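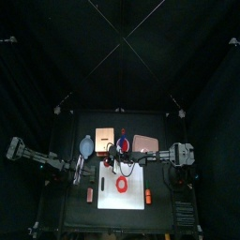 4.2 Second use of small containers in the home

The households in our survey were asked which containers they keep after the first use is finished, and for what purpose they keep them. We received 2136 usable answers from the towns of Estel and Zelau. The form was the same in both towns, but in Zelau it was filled in during February, when many families are busy with indoor seedlings, and this should be remembered when the two towns are compared.

Pails and cups were named together very often, and for this reason we treat them as one group (Figure 4). The respondents described this group by handling and less by material. A pail is "what you carry", a cup is "what you pour with". In the written comments, 367 households explained that the two are stored one inside the other, usually under the sink or near the back door. This way of storing makes the second use more probable, as the cup is already at hand when the pail is taken out.

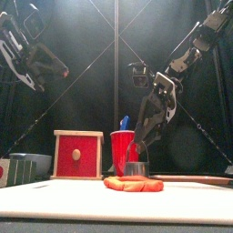
Figure 4. Pail with wire handle and red plastic cup, two items of the "carry and pour" group.

The most common second use in Estel was watering of balcony plants, followed by keeping of clothes pins. In Zelau the order was different – ash and kitchen peelings came first, and plants came second. We think the difference comes mainly from the type of heating, although the form did not ask about heating directly. In the older part of Zelau, 69 households wrote that a metal pail is kept only for the stove and is never used for food or water.

A broken handle was the main reason for throwing away a pail. Some respondents repair it with wire or string, and 13 of them added a small drawing of the repair to the form. Cups were thrown away for other reasons, mostly cracks at the rim and bad smell. Color was mentioned as a reason for keeping a cup: a bright one is easier to find in the garden.

These results agree in part with the Hillel household diaries, where containers with a handle also stayed in the home longer than those without. The diaries do not separate metal and plastic, so a closer comparison was not possible. Glass jars follow a different pattern and are discussed in Section 4.3.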